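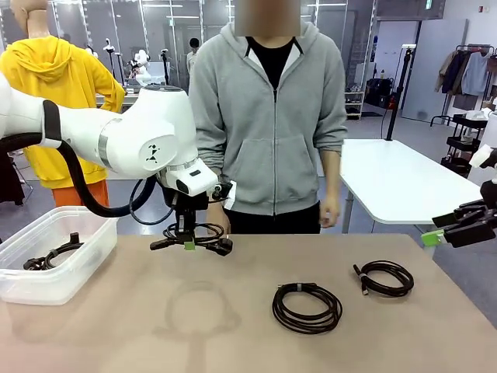
My grandmother was born in Tururstead, in a house that has the number 1787 cut in the stone over the door. I went to see it in June, after 20 years of saying I would go.

The town is smaller than I expected. There is one bakery, Caruso, and it closes at 2 in the afternoon, so I had bread only on my second day. The loaf was dark and a little sour, the same taste as the one she used to bake for us in winter. I ate half of it on the bench by the river.

I walked to the house three times. The door is green now and the people who live there have geraniums, which she would not like - she always said they smell of cats. I didn't knock. My language from that side of the family is very poor, and I was not sure how to explain myself.

In the evening I took bus 781 to Wedska, where the parish books are kept. The lady at the desk let me turn the pages myself. I found the name of my great-grandfather, with one letter different from how we write it today. His neighbour in the list had the same mistake, so maybe the clerk had his own favourite way of spelling.

I copied everything in my notebook and missed the last bus back.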